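Prindmont Main Street Merchants, minutes of the regular meeting
27 Dec 2021, back room at Pemitz Shoes

Hi all, Kiri Sutcliffe here, taking notes again. I type the way I talk, so if you want it stiffer, the job is open! Balthasar Haslinger chaired. We got going a little late because half of us were still dealing with returns at the counter, and I know a few of you had to stay in your stores for the same reason.

The August minutes were approved with one fix: I had the Bolger Building down as three stories and it's 4. Sorry about that.

Bolger Building ground floor

We spent most of the evening on this one. Balthasar had the latest from Karnlow, the leasing people, and he read their letter out loud. The ground floor is going to be split into 2 storefronts. The corner one (the side facing the bank) is 2,000 square feet and they have somebody interested, but they won't say who until the lease is signed. I asked if it was food or clothing and Balthasar said he'd asked the same thing and got nowhere. The smaller one has no takers yet and they'd love it if we passed the word along to anyone looking for a first store.

There was a lot of back and forth about what we'd like to see in there. The shoe store would be happy with clothing next door. The bakery would like anything that isn't another bakery, fair enough. My own two cents was that we lost our only fabric and notions place when Mrs. Teague retired, and I still get people coming into my shop asking where to buy a zipper. I said I'd write to Karnlow and mention it. Balthasar reminded us that we don't get a vote in who they rent to and I said I know that, but a letter is free.

Construction starts after the holidays. The big worry is the sidewalk. Karnlow wants to fence off the whole Bolger frontage, and that would push everybody walking from the lot over to the other side of the street, right past six of our doors. Balthasar is going to ask for a covered walkway instead, and if they say no to that, then fencing on weekdays only. Two people wanted to go straight to the town with it. We took a show of hands and agreed to let Balthasar talk to them first and report back.

Holiday hours

Late Thursdays in December — mixed reviews. The toy store and the bookstore did great and want to add another week next year. I had hardly anyone after seven, and the stationery store said the same. The top of the street was dark by six thirty, so people turned around at the crosswalk and never made it up to us. We talked about whether everyone should have to stay open or nobody should be made to. No decision. I did suggest that if we can't all stay open, we could at least leave our window lights on until nine, and that got a lot of nods, so I'm writing it down as something we agreed on. Please leave your window lights on!

Shop local cards

We had 26 stores on the punch card this year. The drawing was held right before this meeting and the winner has been called, and she was thrilled (she screamed, I had to hold the phone away from my ear). A few stores ran out of cards early in the month and had to borrow from neighbors. Next year we'll print more and hand them out before Thanksgiving. The hardware store asked if the punch could be a stamp, as theirs jammed constantly. Fine by everybody.

Parking behind Pemitz Shoes

Same complaint as always. Employees are parking in the front row and customers are circling. Please, please park along the back fence and remind your part-timers. Balthasar offered to put up a sign and was told that we've had a sign up there for years. He'll put up a bigger one.

Snow

The plow contract is the same company at the same price. They'll do the lot, but your own stretch of sidewalk is still yours to shovel. There was a question about who does the bit in front of the empty Bolger storefronts and the answer is Karnlow, at least on paper. Balthasar will add it to his list for them.

Other business

The window display contest is moving to spring. The theme is still open, so send me ideas. So far I have "garden party" and "old movies," and one vote for no theme at all.

The flower baskets need to be ordered early this time, we got the leftovers last year and it showed — mine had more twine than petunias. I'll get prices for the next meeting.

Someone left a blue umbrella and a casserole dish at the last get-together. Both are at my shop behind the register.

To do

Balthasar: sidewalk fencing and snow with Karnlow, parking sign.
Kiri: letter to Karnlow about the smaller storefront, basket prices, contest ideas.
Everybody: window lights on until nine, cars at the back fence.

We wrapped up a bit before nine. Next meeting is at the same place, date to come by email once Balthasar hears back on the walkway.

Kiri

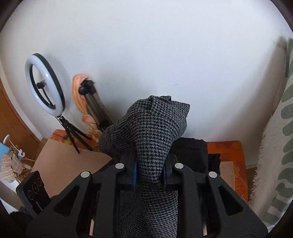
Black and gray houndstooth, small check.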